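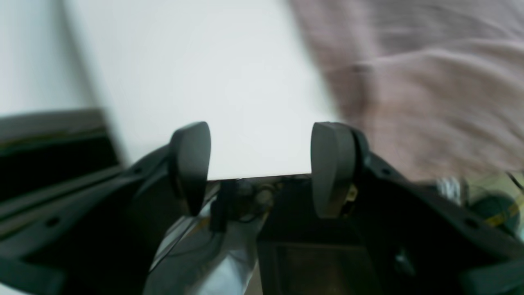
Home Files Notes Issues Contact

Drirnham Cloth States - README

4 min read
Comments (2)

Summary

Drirnham Cloth States is a set of written labels for household cloth lying on a flat surface. Each entry gives the state of one piece of cloth at one moment: how it lies, which folds are present, which edges can be followed, and where a layer is tucked under another. The labels were written for people who study or teach folding and sorting. They say nothing about how clean the cloth is or who uses it.

The current release has 70 entries in the main file and 30 in the held-out file. Both files use the same columns. The split was made by piece of cloth, so a piece that appears in one file doesn't appear in the other.

Files

main.csv - labels for general use
heldout.csv - labels for checking only
terms.txt - the word list, with notes on usage
changes.txt - edits made after the first release

Columns

id: text, unique within the release.
color: plain color words, two at most. Use the overall color of the cloth. Shadow inside a fold isn't a second color.
state: one of flat, folded, rumpled, bunched.
edge: one of clear, partial, hidden.
layers: one of single, double, mixed, unknown.
tuck: yes, no or unknown.
surface: free text, usually the color and finish of whatever is under the cloth.
note: free text, optional.

State

Flat means that no part of the cloth overlaps another part. Light creases are allowed. Folded means that at least one fold was made on purpose and the edges were brought together or nearly so. Rumpled means that the cloth is spread out but has raised areas, creases in more than one direction, or overlaps with no plan to them. Bunched means that the cloth has been gathered into a heap and its outline no longer says much about its size.

The line between rumpled and bunched caused most of the disagreements. The working rule is to look at the outline first. If an edge can be followed for a fair distance, even a crooked one, the entry is rumpled.

Edges and corners

A folded corner and a true corner often look alike. A true corner is where two sides of the cloth meet. A folded corner is a point formed by turning the cloth under or over itself, and it's often blunter. Where the difference can't be settled, write "corner, type unknown" in the note and leave edge as partial. Don't work backward from the expected shape of the item. A label that says napkin or pillowcase in the note needs a reason.

Tucks

A tuck is a section of cloth that passes beneath another section. The usual sign is a curved dark line with a darker area under it. A deep crease can give the same dark line with no second layer, so a line on its own gets unknown. Mark yes only when the inner section can be told apart from the fold above it.

Sample entry

id: mirico-rumpled-a
color: brown, mauve
state: rumpled
edge: partial
layers: mixed
tuck: yes
surface: white, smooth
note: arched fold near the middle over a darker inner section; right edge runs down to a blunt folded corner; item type not given

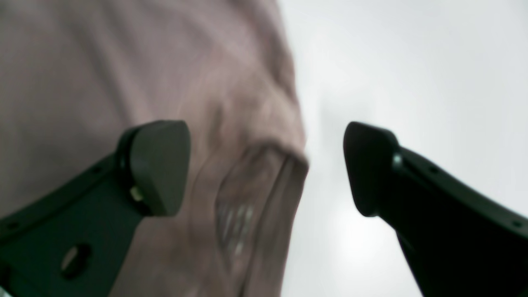
Selina Marti: I'd argue for a fifth state between rumpled and folded. Half of the cloth I sort at home has been folded once and then shoved aside, and "rumpled" throws away the fact that there was a fold. Could layers carry that, or does it need its own column?

Reply from Tyson Dufour: Layers won't carry it, as double only tells you what is there now. I've opened an issue for a column called prior_fold. It would have to stay unknown for most entries.

Known limits

Fiber and weave aren't recorded. They were in the Mirico draft and were dropped after the labelers kept guessing them from color and drape.
Size isn't recorded.
Dark cloth has more unknown values in tuck than light cloth.
Wording in the note column is uneven. Entries carried over from the Doucette list use "pleat" for any narrow fold, and these haven't all been corrected.

Labeling

Each entry was labeled by 2 people working apart. Where they differed, the less certain value was kept. Blank cells are errors - unknown is a value and should be typed out.

Changes

September: color limited to two words. "Beige" and "tan" merged under tan. Surface column added. Andis word list removed from terms.txt, where it duplicated the main one.

Share 2
Back to Files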